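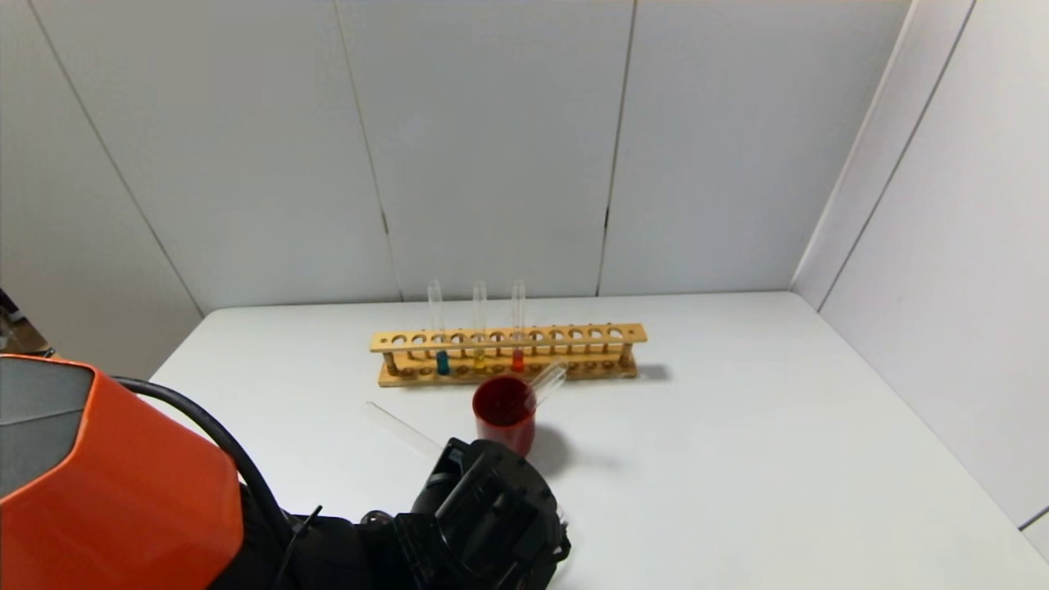
Does the second rinse need to be deionized water, or will tap do? Tap will do for the first rinse; the last one has to be deionized, or the residue shows up in the conductivity readings the next time the tube is used.

November 10, 2025
Entered by: soils bench, Florkwood

Settling the rinse question took most of the morning, so the rest of the entry is in the order things got done.

Background for anyone reading later. We run 1:5 soil-to-water extracts for electrical conductivity on the Dubey plots. Since April the blanks have been creeping up. A blank should be near the value of the water that goes into it. Ours were reading higher than that, and by different amounts from tube to tube, which points at the glass and away from the meter. The meter was checked against the low standard first anyway. It read within tolerance, cell constant unchanged.

Test: took 20 tubes from the general stock, all washed the same way with the usual detergent and brush. Half got tap water for both rinses. The other half got tap first, then deionized. All air dried upside down overnight. Filled each with deionized water from the same carboy, stoppered, left standing 30 minutes, read in random order.

Result: tap-only tubes were all above the carboy water, with a wide spread. The tubes finished with deionized were close to the carboy water, except 2 that were high. Both of those had a faint white ring near the bottom, probably old carbonate that the detergent does not touch. Soaked them in dilute acid, rinsed, refilled, reread. Both came down to match the others. Ring gone on one, still just visible on the other.

Conclusion for the procedure: detergent, tap rinse, deionized rinse, drain. Acid soak for anything with a ring. The old sheet says "rinse twice" and does not say with what. Corrected in pencil on the copy by the sink, still to be corrected in the binder.

Does not explain all of the drift in the blanks. The tap water has been harder since the supply changed over in spring, so the same sloppy rinse would leave more behind than it used to. That fits the timing but I have no hardness figures from before the change. Left as a guess.

Extracts, Dubey north strip: 11 samples weighed out, air dry, passed through the 2 mm sieve. Sample from the wet corner would not break up in the mortar and had to go back in the drying cabinet. Did not force it, the aggregates smear and block the sieve. Remaining samples shaken, settled, and read in the afternoon. Values are on the run sheet. Nothing out of line with the last round except the sample nearest the ditch, which is up. Repeated it from a fresh weighing and got the same answer within the usual scatter. Worth another core from that spot before anyone puts it in the report.

Temperature compensation: Plorner meter was set to the coefficient for natural waters. Put back to the linear one, which is what all the earlier Dubey data used. Do not know when it got changed. The room was close to the reference temperature today, so the effect on the readings is small, but rounds from colder mornings should be looked at again. If the setting was wrong then, they can be recalculated from the raw values, provided the temperature was written down. In a few cases it was not.

Atik filter papers: the new box is slower than the old one. Same grade on the label. Extracts came through clear, so I am using them, but allow some 30 minutes per filtration for the clay samples. A paper rinse goes to waste before the sample is poured. The unrinsed paper gave a small but repeatable bump in the blank.

To do:
- binder copy of the wash procedure
- wet corner sample, grind and sieve when dry
- find the temperature column for the earlier rounds
- low standard is nearly out, reorder
- carboy reading at start and end of each run, write both on the sheet

Carboy at end of day slightly above the morning value. Cap had been left loose.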